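Workshop Notebook – Textile Care and Finishing, Purnport
Entry dated November 16, 2023
Recorded by Xinyi Shi

Purpose
Continuation of the stiffness trials begun in May. The Nedham cotton was found to hold a crease poorly after repeated laundering, and the question today was whether a lower starch concentration with a longer rest would serve as well as the present recipe. The Yaman linen was included for comparison. Flovex sizing was held over to the next session, as the opened container has been stored without its lid and is not considered reliable.

Preparation
Strips were cut along the warp, marked at one end with laundry pen, and weighed before treatment. The starch was mixed cold, then brought up slowly with constant stirring. The first batch formed lumps at the side of the pan and was discarded. The second was strained through muslin and used at 4 percent. Colleagues repeating this work should strain in every case, even where the mixture looks smooth.
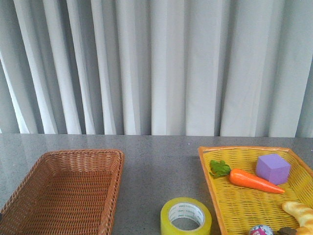

Method
1. Strips immersed for 15 minutes and turned once at the midpoint.
2. Excess pressed out by roller. No wringing.
3. Strips hung from the marked end and left to dry in still air.
4. Pressed from the reverse side under a cloth, then rested flat for 80 minutes before the bend test.

Observations
The cotton took the starch evenly and the creases were sharp at first handling. Two strips showed a faint white bloom along the fold, which brushed off. The linen was stiffer than required at the same strength – a weaker mixture is indicated for that cloth. Strip 224 was scorched in pressing and has been left out of the results.
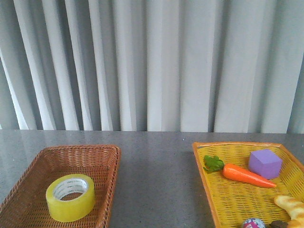 Bend readings for the cotton were close to those obtained in May with the stronger recipe, and the longer rest appears to be worth keeping. Hanging deserves separate attention, as strips that touched one another dried with a soft patch at the point of contact. Long vertical folds such as those of the gray curtain behind the table depend on a cloth that is supple enough to fall straight, and the 4 percent mixture would be too firm for any hanging of that kind. A drape test at half strength should be added to the schedule.

Outstanding
Repeat the linen at 2 percent. Replace the muslin. Confirm with Nedham whether the current bolt was pre-shrunk – the label does not state it.

Purnport Textile Workshop | Contact the workshop office | Back to top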